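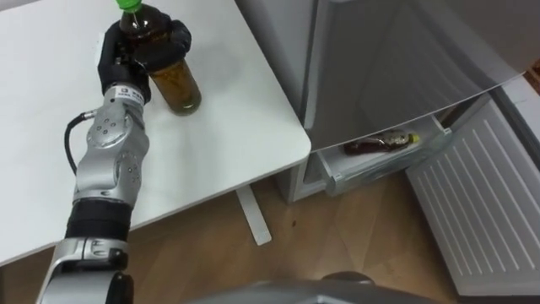
冷蔵庫まわりの作業データを遠隔操作で集める手順

このページでは、多指ハンド付きのロボットを遠隔操作して、冷蔵庫とテーブルのあいだでボトルを移す作業の実演データを集める方法を説明します。対象は、遠隔操作装置のセットアップが済んでいて、これから模倣学習用のデータを取り始める人です。装置の組み立てとキャリブレーションは別ページにあります。

収録ソフトはStirkness、エピソードの確認と選別にはZikierを使います。ほかのソフトでも考え方は同じですが、メニュー名は読み替えてください。

1. 作業を一文で書く

最初に、1エピソードで何をするかを一文で書きます。

悪い例:冷蔵庫を片付ける
良い例:テーブルの上に立っているボトルを1本つかみ、冷蔵庫の下の引き出しに寝かせて入れる

悪い例の書き方では、どこで終わるのかが操作者によって変わります。扉を閉めるところまでやる人と、ボトルを置いた時点で止める人が混ざると、学習したモデルは終わりの動作が不安定になります。扉の開け閉めは難しさの種類が違うので、別の作業として収録します。この手順では、扉は開いた状態、引き出しは引き出した状態から始めます。

文が決まったら、開始状態と終了状態も書いておきます。

開始状態:ボトルはテーブルの上に直立。ハンドは開いていて、どこにも触れていない。
終了状態:ボトルは引き出しの中。ハンドは開いて引き出しの外に出ている。

この3行を印刷して、操作席から見える場所に貼ります。

2. 物と場所を用意する

ボトルは形と色の違うものを数種類そろえます。透明な容器に色の付いた液体が入ったものは必ず含めてください。透明な部分は背景が透けて見えるため、無地の箱ばかりで集めたデータではうまく扱えません。中身の量も変えます。満タンに近いものと半分ほどのものでは、持ち上げたときの手首の負荷が違います。

キャップは固く締めます。収録を始める前に、1本ずつ流しの上で逆さにして漏れないことを確認してください。ガラス瓶はこの段階では使いません。

テーブルは、ロボットの腕が無理のない姿勢で届く位置に置きます。目安として、テーブルの手前側と引き出しの奥の両方に、台車を動かさずに手先が届くことを確かめます。届かない場合は先に台車の停止位置を決め、床に養生テープで印を付けます。

冷蔵庫の扉は、開けたままだと警告音が鳴る機種や、自重で少しずつ閉まる機種があります。閉まってくる場合は、扉の裏に軽いおもりを置くか、ストッパーをかませます。食品は別の冷蔵庫に移し、収録用の冷蔵庫は電源を切っておくと、結露で容器の表面が滑りやすくなるのを防げます。

3. カメラを確認する

頭部カメラの映像を操作席のモニターに出し、次の点を見ます。

・つかむ前のボトル全体が見えているか
・つかんだあと、指とボトルが接している部分が見えるか
・引き出しの中が腕で隠れきっていないか
・扉の内側の反射で白く飛んでいるところがないか

光沢のある白い扉はよく光を返します。露出が自動のままだと、腕が扉の前を横切るたびに画面全体の明るさが変わります。露出とホワイトバランスは固定にしてください。Stirknessでは「カメラ」の「固定値で保存」を選ぶと、次回の起動時にも同じ値が読み込まれます。

手首にもカメラがある場合は、頭部との時刻のずれも確認します。モニターの前で手先を一度だけ素早く振り、両方の映像で動き出しのコマを比べるのが簡単です。ずれが2コマを超えていたら、収録を始めずに同期設定を見直します。

最後にケーブルを見ます。手首を左右いっぱいに回し、ケーブルが突っ張らないこと、テーブルの角に引っかからないことを確かめます。

4. 練習する

新しい操作者は、保存せずに15回通しで操作してから本番に入ります。最初の数回は、つかむ直前に手が止まったり、引き出しの縁の上で迷ったりします。こうした停止は映像を見ても理由が分からず、モデルはそのまま真似をします。止まらずに一連の動作として終えられるようになるまで、回数を追加してかまいません。

練習中に、つかみ方を決めておきます。うちではボトルの胴の中ほどから上を、親指とほかの指で挟むように包む持ち方にそろえています。キャップだけをつまむ持ち方は、見た目には成功していても寝かせるときに回ってしまうので使いません。下のほうを持つと、置くときに指が引き出しの底に当たります。

5. 収録する

1エピソードの流れは次のとおりです。

(1)補助者がボトルをテーブルに置き、ロボットの可動範囲から出て「どうぞ」と声をかける。
(2)操作者がフットペダルを踏む。録画が始まる。
(3)ハンドをボトルの横に寄せ、指を閉じる。
(4)真上に持ち上げてから冷蔵庫のほうへ運ぶ。テーブルの面を引きずらない。
(5)手首を回してボトルを寝かせ、引き出しに下ろす。
(6)指を開き、ハンドを引き出しの外へ戻す。
(7)もう一度ペダルを踏む。録画が終わる。
(8)操作者が画面で「成功」「失敗」「保留」のどれかを選ぶ。

非常停止ボタンは補助者が持ちます。操作者は両手がふさがっているため、とっさに押せません。

声をかける前に録画を始めないでください。補助者の手が写り込んだエピソードは選別で落とすことになります。

ボトルの置き場所は毎回変えます。テーブルを縦横に区切った表を用意し、補助者がその順番で置いていくと偏りません。「適当にばらけさせる」と、置きやすい手前の中央に集まります。引き出しの中も、空の状態だけで集めないでください。先に1本入っている状態を全体の半分ほど混ぜます。入っているボトルのキャップの向きも左右を入れ替えます。

照明は昼と夕方で変わります。窓のある部屋なら、午前だけで全部を取り終えず、時間帯を分けて計画します。11月は16時を過ぎると急に暗くなるので、夕方の枠は15時台から始めるとちょうどよく明るさがばらつきます。

6. 失敗したとき

つかみ損ねても、ボトルが立ったままなら続行します。ハンドを少し引いてつかみ直し、最後まで終えれば「成功」です。つかみ直しの入ったエピソードは、モデルが自分の失敗から立て直すための手本になります。わざと失敗する必要はありません。

次の場合はその場でペダルを踏んで終了し、「失敗」を選びます。

・ボトルが倒れた、または落ちた
・引き出しや扉に強く当たった
・通信が途切れて腕が止まった
・操作者が途中で手順を間違えた

失敗のエピソードも消さずに残します。学習には使わなくても、成功判定を作るときに必要になります。

ボトルを落としたときは、中身が漏れていなくても交換してください。容器がへこむと、見た目もつかみやすさも変わります。

判断に迷うものは「保留」にします。その場で考え込むと収録のペースが落ちます。

7. 選別する

その日のうちにZikierで全エピソードを見ます。倍速で十分です。見る項目は次の4つです。

・開始状態と終了状態が、最初に決めた文と合っているか
・途中に1秒以上の不自然な停止がないか
・映像のコマ落ちがないか
・指の角度の記録が途中で一定値に張り付いていないか

最後の項目は映像では分かりません。グラフ表示に切り替え、指を閉じる区間で値が動いていることを見ます。手袋型の入力装置は、電池が減ってくると一部の指だけ更新が止まることがあります。

「保留」は、操作した本人以外が判定します。二人で意見が割れたら不採用にします。

8. どれだけ集めるか

この作業1種類につき、採用済みで1,000エピソードを目標にしています。ただし、最初からそこまで集めないでください。72エピソードたまったところで一度学習を回し、実機で動かします。この量では成功率は低いままですが、カメラの見え方の問題や、単位の取り違え、左右の指の割り当てミスはここで見つかります。目標近くまで集めたあとで見つかると、取り直しになります。

初回の学習でよく出る症状と、疑うところを挙げておきます。

ボトルの手前で止まる:練習不足の操作者のデータに停止が混ざっている。
いつも同じ場所に手を伸ばす:ボトルの置き場所が偏っている。
指を閉じるのが早い:映像と指の記録の時刻がずれている。
引き出しの縁に当たる:引き出しの引き出し量が毎回同じで、少し違うだけで対応できない。

最後の症状には、引き出し量を数センチずつ変えたデータを追加します。

9. 記録しておくこと

収録ごとに次の内容を日誌に書きます。ファイルのメタデータに自動で入るものもありますが、あとで探すときは日誌のほうが早く見つかります。

操作者と補助者の名前
使ったボトルの番号
台車の停止位置とテーブルの位置
カメラの固定値を変えた場合は変更前後の値
採用、失敗、保留の数
気づいたこと

台車やテーブルを動かしたら、同じ日でも収録番号を新しくします。

更新メモ
「失敗したとき」のつかみ直しの扱いは、Santosh Solankiの指摘を受けて書き直しました。以前の版では、つかみ直しをすべて「失敗」にするよう書いていました。旧版に沿って分類したデータがある場合は、Zikierの再判定機能で「失敗」の中を見直してください。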